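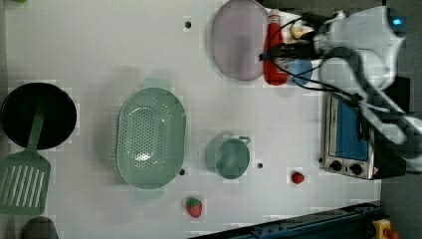

How much should a small workshop set aside for its second robot arm? At Galtik, the answer for the coming year is the price of the arm and then almost half as much again, for the table, the grippers, the spare cables and the hours of the person who must make them work together.

Galtik, which prepares kitchen handling tasks for makers of household equipment, has published its equipment plan for the next budget year. The plan was approved in August and covers the room in Calham where the company does all its table work. It is a short paper, and most of it is about small things.

The largest line is the second arm. The company has worked with one arm until now, and the waiting list for it has become the main complaint of the staff. Toàn Vương, who wrote the plan, said that he had asked for two new arms and received one.

"I am not unhappy with this," he said. "With two arms in the room we can prepare on one table and run on the other. With three we would need also a bigger room, and then it is a different discussion."

The second line is a table. Galtik will order a white top with threaded mounting holes from Mazurek, together with the rail and the brackets, for 3,938 pounds including delivery. A cheaper offer was refused. According to Mr Vương, the cheaper top had its holes at a different spacing, and every fixture already made in the workshop would have to be drilled again.

Grippers are the line which changed the most during the discussion. The first draft had one spare set of fingers. The final plan has four, at 373 pounds for each set, and two of them are of a softer type. The work now includes toy food and light kitchen pieces such as a colander, a spatula and a small pot, and the staff found that the hard fingers slip on rounded handles. One set will stay in the cupboard and will be used only when another one breaks.

There is also 1,208 pounds for safety equipment. This pays for a second emergency stop, new floor marking and the yearly inspection. Last year the inspection was paid from the repairs budget, and the repairs budget was empty by spring.

The objects themselves cost very little. The plan gives 200 pounds for the whole year for pans, lids, bottles, plastic fruit and similar articles. Larger items, for instance a toaster oven, are bought second-hand when this is possible. The staff asked for this amount to be kept separate, so that a person who needs a new lid does not have to write a purchase request and wait for a signature.

Two requests were not accepted. The first was for a new computer for each arm. The existing computer will serve both, and the matter will be looked at again after six months. The second was for a yearly licence of Trarar, a planning program which the team tried in the spring. Mr Vương said that the program was good but that only two people had learned to use it, and he preferred to spend the money on training first.

The plan includes eleven days of training. Five of them are for new staff and six are for the people who already operate the arm. In the old budget there was no line for training, and the hours were taken from project work, which made some projects look more expensive than they were.

Delivery of the table is expected before the arm. Galtik intends to mount the table, check that it is level and move the existing fixtures to it while the room is still quiet in the mornings. Work on the current tasks will continue on the old table until 2 p.m. each day during the change, and the afternoons will be used for installation.

A list of the old parts which will be sold, among them a set of aluminium legs and two monitor stands, will be sent to neighbouring workshops in Calham when the new table is in place. Offers can be made at the front desk.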